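Bedroom tidying: fold on the bed or hang everything?

dinu303
The Sotetex guide says fold jeans on the bed. Really? Mine slide off.

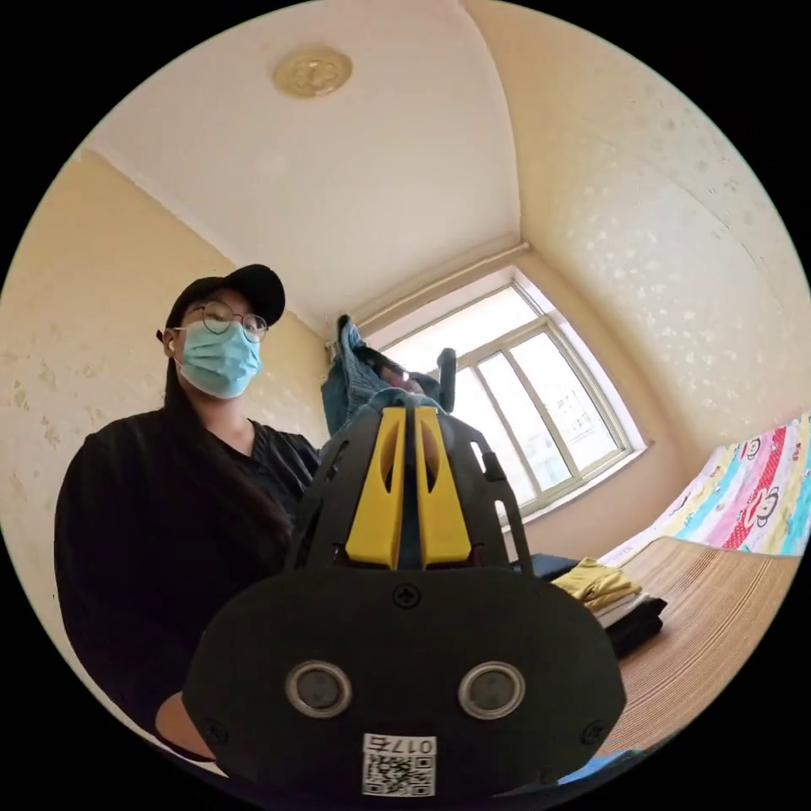 Does denim need folding at all?
Fold it for a shelf, hang it if you have rail space.

jakargate
Disagree. Hanging 8 pairs eats a whole closet. And soft blue stuff like this just wrinkles again — I gave up on folding it.
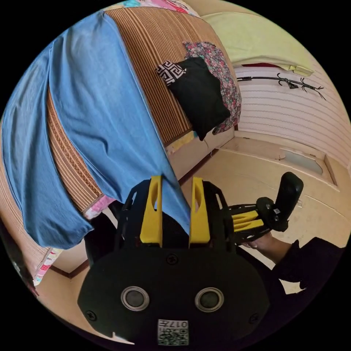
Blue cloth, mid-tidy

dinu303
So two methods and neither works. I'm not buying it.

cidport_2
Try it for a week before you complain.

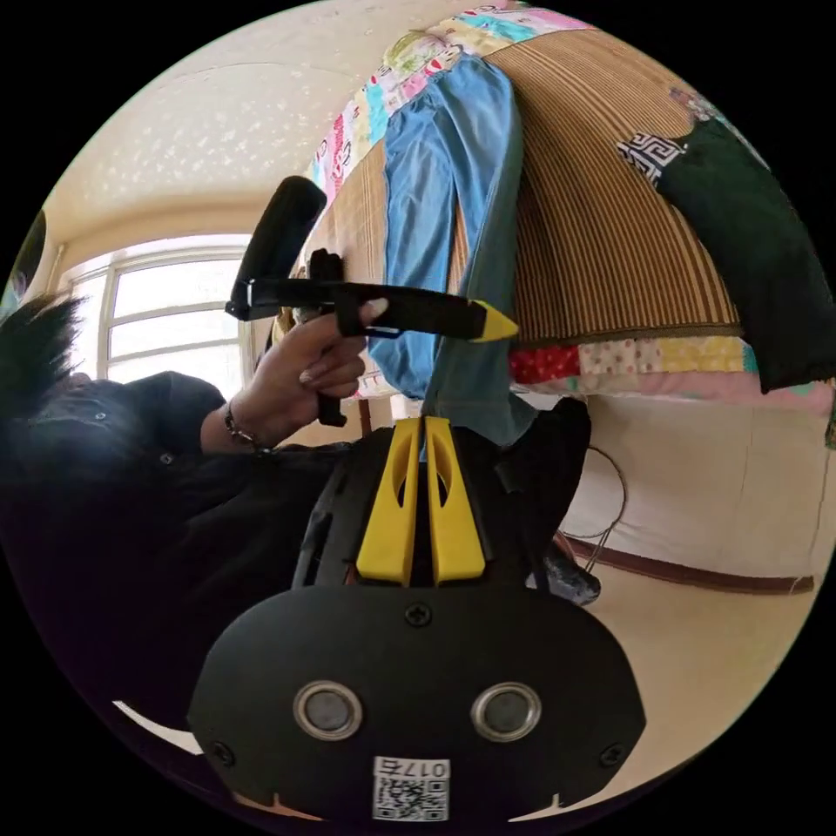

Replies, page 2

jakargate
Did. Still wrinkled.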